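Search this site Go

The Ferry Office

My mother worked the ticket window at Plomarstead for most of her life, and when the line closed I was sent to clear it out. The timetable for October was still taped to the glass. Hatholm, 2 sailings. Return by dusk.

The lease said everything went.
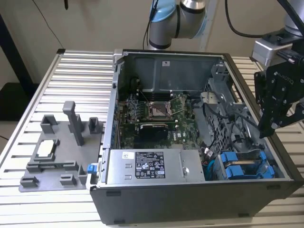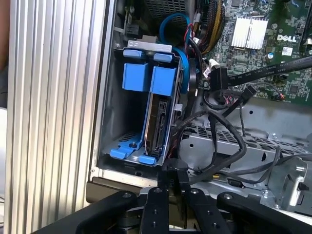
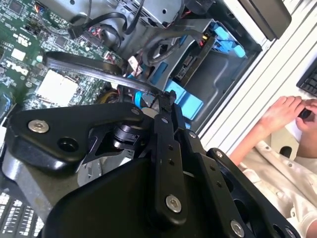

In the bottom drawer I found her tide book. She had written the weather in it every morning, and beside the weather what she'd had for lunch. Egg. Egg. Soup - too salty. The last line said only that the water was grey and there were three passengers, one with a dog.

I put the book inside my coat and locked up. Then I walked down to the ramp and waited until the Hatholm light came on across the water. It was cold. I had egg for tea.

Posted 2021-09-26
Contact | © Vonel Stories | Back to top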